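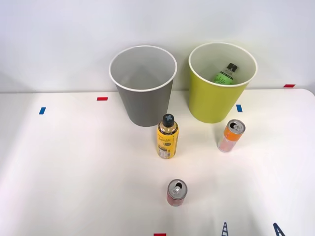

**To:** Grancombe allotments list
**From:** Annatjie Mabaso
**Subject:** Re: Re: water butts, and the hosepipe thing again

Sorry all, typing this on my lunch so excuse the state of it. Replying to Jacobus in bits, his message underneath the relevant part.

> Jacobus Mathebula wrote:
>
> Has anyone had a proper look at the tank behind the top plots? I went up to fill two cans and the tap gave me a dribble and then nothing. The float valve looked stuck to me but I didn't want to start bending things. If we are going into another dry spring I'd like to know whether we can rely on it before I put my onions out. Also, is the hosepipe rule still the rule? I keep seeing one run across the path by the gate and I nearly went over it in the dark.

Tank first. Yes, looked at it last night. Float valve is stuck, you were right. It's the old brass one, arm is bent and the washer has gone hard. Barnabás thinks he can get the arm straight but says not worth it, new one is cheap. I agree. Have told him to just buy it and keep the reciept.

Stopcock is OFF at the moment so please don't turn it back on. If you turn it on it runs over the top and straight down into Gert's leeks, he has had quite enough of that.

The tank holds 1,000 litres when full. It is nowhere near full. Use the bottom tap for now, the one by the compost bays. Slow but fine. Take cans, no hoses on that one, the fitting leaks.

> And is there any news on the big tank? Somebody told me we were getting one and somebody else told me we weren't.

Both right at different times! The 3,000 litre one was offered to us second hand from the nursery out at Ntuli. Lindiwe went to see it. Good price, sound enough, but no lid and it would need a proper base laid, and the lorry can't get past the bend in the lane. So we'd be rolling it from the road. I am not keen. Lindiwe is keener than me. She'll write to the list herself I expect.

My own feeling is three or four ordinary butts off the shed roof would do us more good. That roof sheds an awful lot of water and at the minute it all goes into the nettles. Would need guttering on the back side only, the front has some already, bit saggy. If you have a length of guttering sitting in a garage please shout. Brackets too. Black or brown, don't care.

> Last thing, what is the waiting list at these days? My neighbour is asking.

18 when I last did it. Tell your neighbour to put their name down anyway, people drop off, and half plots come up more than whole ones. Form is in the box on the gate, or email me.

Hosepipes. Rule is still the rule, i.e. not across the path and not left running with you not there. I don't want to name plots on the list. If it's yours you know. Coil it up when you go home. Jacobus is not the only one who has tripped.

Few other bits while I'm here

- seed potatoes: Gert has the order, in his shed, collect in the mornings. Bring a bag. Labels have come off two of the sacks so there may be some guesswork with the earlies
- the chipper is back, blade sharpened, PLEASE no wire or string through it
- manure delivery is March some time, farmer won't commit, will be dumped by the gate as usual. Barrow away what you want but leave the path clear
- someone left a good pair of gloves on the water trough, green, size small. On the hook in the shed now
- rhubarb crowns going spare, plot next to mine, help yourself but dig them properly

Jacobus, I'd hold the onions another fortnight whatever happens with the tank. Ground up your end is like putty still.

Will post again when the valve is in. Back to work

Annatjie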